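Opening up the old Dell, at long last

I have been putting this job off since January. The desktop used to live under the desk in the spare room, where it hummed and gathered fluff and did our taxes, and then one evening it started shutting itself off in the middle of things. I said I would look at it on the weekend. You know how that goes. It sat in the hallway for so long that I'd started leaving mail on it.

Well, on Friday I finally ran out of excuses! I made a pot of coffee, got out my Skunar screwdriver set (still the best 35 dollars I've spent on this hobby) and got the side panel off. I like to lay a tower down flat for this kind of work, so that everything faces up at me and a dropped screw doesn't vanish into the bottom of the case. Then I spent a good long while just looking, which is a part of the job I have always enjoyed. There's something very comforting about the blue plastic bits in these old office machines, the latches and the drive rails, all of them colored so you know where to put your fingers.

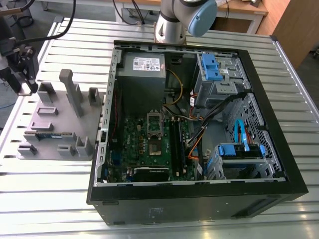 Flaltodar wrote in to say that I should unplug every last cable before going near the processor, and take a picture of each one first, having once spent a whole evening hunting for the home of a single little plug. I take the point, and I do it for big jobs. For this one I only moved what was in my way.

My suspicion was the thermal paste. The machine was secondhand when it came to us, from a little repair counter called Nasrallah that used to be next to the bakery, and I'd bet my lunch that nobody had changed the paste in 11 years. So the plan was simple enough: heatsink off, clean the top of the chip, lift it out, have a good look at the socket, put it all back.

I do love this corner of a motherboard. It's like a tiny town, with the copper windings peeking out of their yellow-orange casings and the little capacitors lined up like mailboxes.

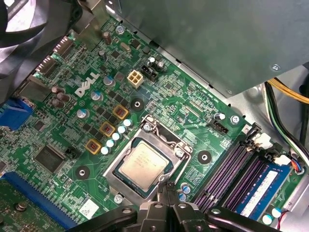
The lever is the part that makes people nervous, and it made me nervous for years too. You press it down a touch, ease it out sideways from under its tab, and let it come up slowly. It will feel stiffer than you think it ought to. After that the load plate swings up on its hinge and you can get at the processor. Hold it by the edges, keep your fingers off the underside, and please don't put your coffee where I put mine.

I gave the metal top a wipe with a lint-free cloth and a drop of Jimen cleaner, and left it for 30 minutes while I answered the phone and forgot what I was doing. With the plate standing up you can read the tiny white letters on the board in the middle of the socket, RDP_CPU, and I had never noticed them before in all my years of poking around in these.

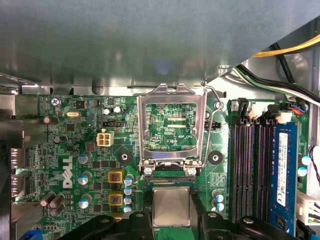 What I'd have ready before you start

A screwdriver that fits properly, first of all, and a small dish for the screws. Fresh paste, too, which I forgot, so there was a drive to the store in the middle of all this.

A good lamp helps more than you'd expect. The drive bay on these hangs over part of the board and throws everything under it into shade, and my eyes aren't what they were.

I'll put the heatsink back on tomorrow after breakfast and let it run for 2 hours with the taxes open, as a proper test of its character. If it shuts off again I'll be looking at the power supply next, and the mail can go back on top in the meantime.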